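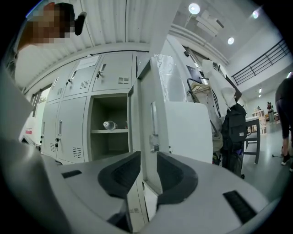 Section 4. Safe Use of Hand-Held Grippers in Shared Areas

4.1 Scope

This section applies to all staff and visitors who operate a Perkaton hand-held gripper at the Clonddale and Wostance sites. It should be read together with Section 2, which covers charging and storage.

4.2 Before starting

1. Sign the tool out at the desk and write down its number.
2. Check both finger pads for cracks or loose edges. A damaged tool must be handed in and may not be used.
3. Open and close the fingers fully 20 times. The movement should be smooth throughout.
4. Keep a clear space of 900 mm on each side of the operator. Cables on the floor within this space must be moved or taped down.
5. Tell anyone working nearby that recording is about to begin.

Note: Faces must be blurred before any recording leaves the site - see Form 106.

4.3 During use

1. Approach doors, handles and shelves slowly, with the fingers open.
2. Do not pull on a locked door. Release the grip and step back.
3. Leave personal belongings where they are unless the owner has agreed to their use.
4. Close each locker door before moving to the next task.

Caution: Keep fingers, hair and loose clothing away from the gap between the pads.

4.4 Reporting

Faults and injuries, however slight, must be reported to Perla Solís before the end of the shift. The tool shall remain out of service until she has signed the Seyoum inspection sheet.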